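gallcombe kitchen diary
July 12, 2019

Moved into the Gallcombe place with 20 boxes and a firm belief that I own very little. The belief lasted until the second box.

1/ The rule for this week: nothing goes on the counter unless it gets used every day. I made this rule at breakfast. By lunch the counter had residents.

2/ Spent $368 at Hurnance on "storage solutions." The storage solutions are in the hall, in their packaging, waiting for somewhere to be stored.

3/ The cabinets go all the way to the ceiling. I do not. Everything on the top shelf now belongs to the cabinets.

4/ Two woks. I've been asked why two. One has a lid — next question.

5/ Put the flowery red cloth on the table so it would look like a person lives here. Then put mail on it, then a drill, then took it all off again because I missed the flowers.

6/ Plastic bags live in the laundry basket now. Laundry lives on the bed. I live on the couch. 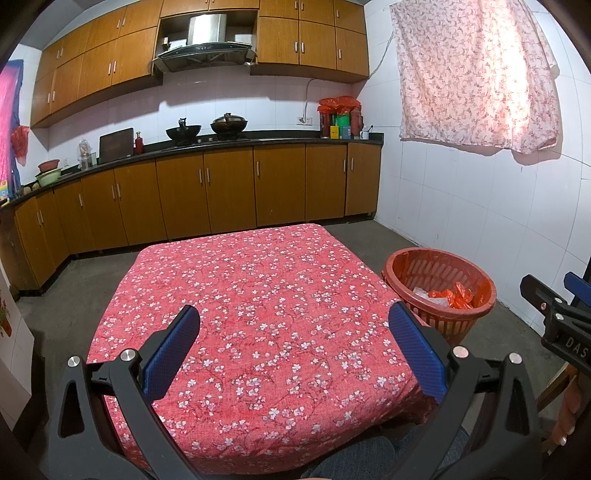

7/ Anyway, the bags. I have carried the same bags through three apartments on the grounds that bags are useful. I have never once remembered to take one to the store.

8/ My Peng label maker arrived. First label: LABELS. It's on the drawer with the label maker in it, so I'd call the system complete.

9/ Someone in the replies says decant everything into matching jars. I have looked up matching jars. Clillosine wants $823 for the full pantry set, and for that money I'd expect the rice to come and introduce itself.

10/ Boxes left: four. Two say KITCHEN, one says KITCHEN?, and one says MISC in handwriting I don't recognize. Opening MISC tomorrow.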